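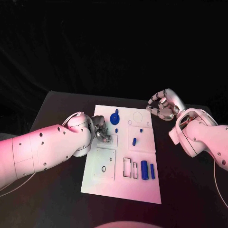 Cileter 7

Insertion and assembly planning software for two-arm robots

Cileter plans and runs close-fit tasks: pegs into holes, cylinders into slots, discs onto posts. It takes the board layout and the current position of each loose part, works out an order, assigns each step to the left or right hand, and sends joint targets to the arm controller.

What's in the package

Planner. Builds the step order and checks both arms against each other before anything moves. If one hand has to hold a plate down while the other waits above the board, the planner keeps the waiting hand out of the way until its step comes up.

Contact control. Switches from position to force control near the surface. Push limits are set per part. A part that meets resistance is backed off and tried again, up to 3 times by default, then flagged.

Part finder. Matches parts to their outlines from a head camera. Small pegs and parts lying at a slant are the hard cases – we suggest running the lighting check first if your table is dark and your board is white.

Replay. Steps through a finished run with joint angles, forces and planner decisions on one timeline. Exports to CSV.

What's new in version 7

Hand models are now separate from arm models, so you can change a hand without redoing the arm calibration. The planner no longer stops when a part is moved during a run. The part library has grown to 651 shapes. We fixed 164 reported issues, most of them in the part finder.

Requirements

64-bit Linux, 16 GB of memory, wired network to both arms. A graphics card is needed for the part finder only. Multi-fingered hands need the Skastano hand driver, sold separately.

Licensing

Sold per workcell, with one year of updates. Lab licenses cover teaching and research use. Version 6 licenses bought after June can be moved to version 7 at no charge.

Cileter is developed and supported by Dernard.
Page updated December 27, 2020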